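Why Do Black Things Get Warm in the Sun?
By Ayodele Odukoya
June
14 shares | 3 comments

Light carries energy. When light lands on an object, some of it bounces off and some of it is taken in. Bouncing off is called reflection. Taking in is called absorption. The energy that is absorbed turns into heat.

A black surface absorbs most of the light that reaches it. Very little bounces back to your eyes, and so you see black. A white surface reflects most of the light -- all the colours mixed together -- and you see white.
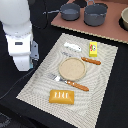 Black reflects little light. White reflects a lot.

Between black and white there are many other cases. A beige or tan surface absorbs part of the light and reflects the rest. Grey does the same, but it treats all the colours almost equally. A red surface reflects mostly red light and absorbs much of the green and blue.

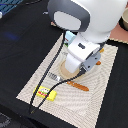
A beige mat and a tan coaster on a black tabletop.

Texture matters too. A smooth, shiny surface sends light back in one main direction, like a mirror. A rough or matt surface scatters it in many directions. Soft cloth has tiny gaps between its threads. Light goes into the gaps, hits one thread after another, and loses a little energy each time.

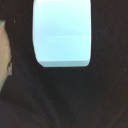
You can test this at home. Take 2 jars of the same size. Wrap one in black paper and the other in white paper. Pour the same amount of cold water into each jar and stand a thermometer in it. Put both jars on a sunny windowsill and wait 40 minutes. Write down the two temperatures.

Then repeat the test in the shade. With less light to absorb, the difference between the jars should be much smaller.

Never look straight at the Sun -- it can damage your eyes.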